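Trostatex Open Day

The Trostatex Open Day is a public demonstration of robot arms held each October at the Trostatex works in Waltis. It grew out of a single afternoon meant for suppliers, who were promised lunch and a look at the new assembly hall. Lunch ran late and the suppliers wandered over to the test benches, where they stayed until the building closed. The company has offered the benches as the main attraction ever since, and has dropped the lunch.

History

The first open day drew 242 visitors, a figure taken from the sign-in book and therefore excluding anyone who came in by the loading dock. Attendance later passed 1000, at which point the company introduced timed entry and a second restroom. A notice posted by the organizers on Feb 5, 2018 moved the event from the assembly hall to the smaller training building, citing echo. Regular visitors had complained about the echo for years, and went on to complain about the parking.

Program

A visit lasts most of a morning and is divided into five stops. The first is a safety talk. The second and third cover welding and palletizing, both viewed through thick glass and both popular with children until the palletizer pauses to wait for more pallets, which it does often. The fourth is a tour of the spare parts store, kept on the program at the request of the people who run the spare parts store.

The last stop, known as the block table, is the one most visitors remember. An arm running the Clirkero control software handles small plastic shapes on a wooden board, working at a pace that early reviews compared to a careful uncle playing chess. Guests may suggest which shape should be moved next. Suggestions are entered by an operator, who is allowed to decline them.

The arm used at the block table is called Paul. The name comes from a label left on its shipping crate and has outlasted several attempts to replace it, including a public vote that Paul won.
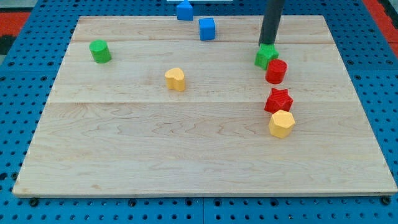
Why does the demonstration use such simple shapes?
Plain blocks have flat tops and clear outlines, so visitors can tell at a glance what the arm has been asked to do and whether it has done it.

Reception

Local coverage has been kind, if brief. The Waltis newsletter has called the open day "well signposted" in more than one year. Engineers from other firms tend to ask about cycle times and leave with brochures. Children tend to ask whether the arm gets tired.

See also
Clirkero
Waltis training building
Palletizing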